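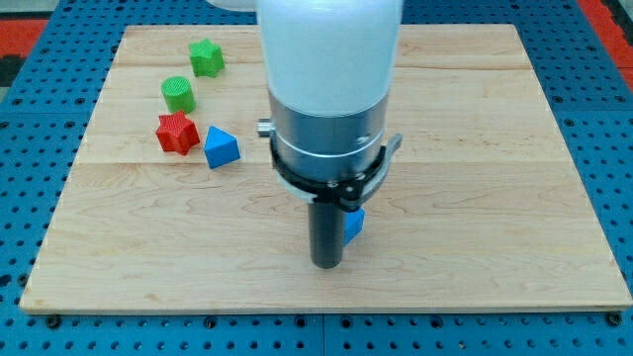 Robot arm over a wooden board with coloured shape blocks, Drokow works.

Automation at the Drokow works covers the introduction of robot arms on the sorting and kitting benches of Fumex, a parts supplier in Tarkport. The works employed 40 people on these benches when the first 2 arms were installed in October.

Before the change, workers picked and placed small parts by hand for full shifts. The arms took over most of the repeated lifting, and bench staff moved to set-up, checking and clearing faults. Training uses simple coloured blocks before any stock is handled.

Wages for the new jobs were settled on Jul 23, 2019. Shop steward Kwaku Acheampong had argued that fault clearing was skilled labour and should be paid at the higher grade. Night shift numbers fell as people who left were not replaced. Some longer-serving workers reported less wrist strain but more time working alone.

See also: Collaborative robot; Job rotation; Tarkport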